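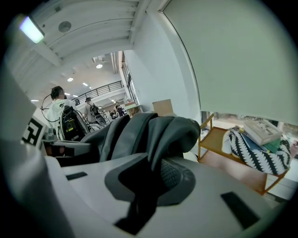 **Ticket 536: Gray fabric will not stay folded**
Opened by: Nikola Zawadzka
Assigned to: Ornella Sorrentino
Site: Eldale, shared workroom
Priority: Low (changed from Urgent by O.S.)
Status: see bottom

**Reported problem**

The dark gray fabric on the Eldale tables comes undone between folding and the shelf. I fold it, I carry it four steps, and by the time I put it down it has gone back to being a heap. Same result on three different afternoons. The cotton pieces from the same order behave themselves. I would like either a fix or permission to stop folding it. – N.Z.

**09/11/2024, first look (O.S.)**

Read the ticket. Asked Nikola if she had tried folding it again. She had.

Went down to the workroom to see for myself. The dark gray stuff is soft and has a bit of a sheen where it creases, and left to its own devices it makes humps. I folded one piece into thirds lengthwise, then in half, and felt pretty good about it. Turned around to get a label. Turned back. Humps.

Lowered the priority anyway. Nothing is on fire.

**Things ruled out**

- *Wrong fold.* Tried thirds, quarters, and the rolled version from the Clomier folding card. The roll lasted longest, then unrolled itself in the direction of the door.
- *Table surface.* The Reltus table has a slick top, so I moved over to the old wood one with the burn mark. Slightly better. The piece slid less but still opened up along the long edge.
- *Operator.* Nikola and I each did ten pieces without looking at the other's. Hers were neater. Both piles fell over.
- *Static.* Wiped the table with a damp cloth and let it dry. No change, although the table did need it.
- *Bad batch.* We have 104 pieces on the shelf from the August delivery. I pulled a handful from the bottom, the middle and the top. All equally uncooperative.

**Comment (N.Z.)**

For the record, it was 11 pieces and mine fell over second.

**Comment (O.S.)**

Noted. The log now reflects that the requester's pile fell over second.

**What seems to be going on**

The fabric has very little grip on itself. Cotton sits on cotton and stays put. This slides, and the air caught between the layers helps it along. If you fold it fast, you trap a little pillow in the middle, and the pillow wins. Pressing down on the finished stack only sends the air to one end, where it comes out and takes a corner with it.

The Zoëga shelf bins make it worse. They are too wide for a piece folded in quarters, so the stack has room to lean, and it uses all of it.

**Workaround (tested, mostly holds)**

1. Lay the piece flat and smooth it from the center out with both hands. Slow is better. You are pushing air, so push it somewhere.
2. Fold in half lengthwise with the shinier face inside. The duller side has a bit more grip.
3. Smooth again, starting at the folded edge and moving toward the open one.
4. Fold in thirds from the short end, and tuck the last third into the pocket made by the first. This is the step that matters. Without the tuck, you have a heap with ambitions.
5. Turn it over so the tuck faces down before you pick it up.
6. File it upright in the bin, standing on its long edge like a record. Do not stack.
7. Put a bookend at the loose end of the row. A can of paint also works, lid on.

Left 30 pieces filed this way over the weekend.

**Monday result (O.S.)**

26 still standing. Three had slumped against the bookend. One was on the floor, folded, so I am counting it as a partial success.

**Comment (N.Z.)**

The one on the floor was mine. I dropped it Saturday and it landed like that. Please don't put it in the numbers.

**Comment (O.S.)**

Numbers amended. 26 of 29.

**Still open**

- Need narrower bins, or dividers for the ones we have. Cardboard cut from the delivery boxes will do for now. Nikola has scissors, I have opinions about straight lines.
- The tuck takes longer. My first few were close to a minute each. It drops to maybe half that once your hands stop arguing.
- The purchasing sheet shows 2,396 more pieces of the same fabric on order for the year. I have asked whether this can be changed to anything at all with a nap to it. Reply so far is a thumbs up, which could mean several things.
- Someone has been taking pieces from the middle of the row and putting them back flat on top. Please file them upright. If you can't manage the fold, leave the piece on the end table and one of us will do it.

**Comment (N.Z.)**

Tried the dividers this morning. Row stayed up until lunch, and after lunch it was still up. OK to close my part, but leave the order question open.

**Status:** Workaround in place. Waiting on purchasing. Nikola's request for permission to stop folding was declined, with sympathy.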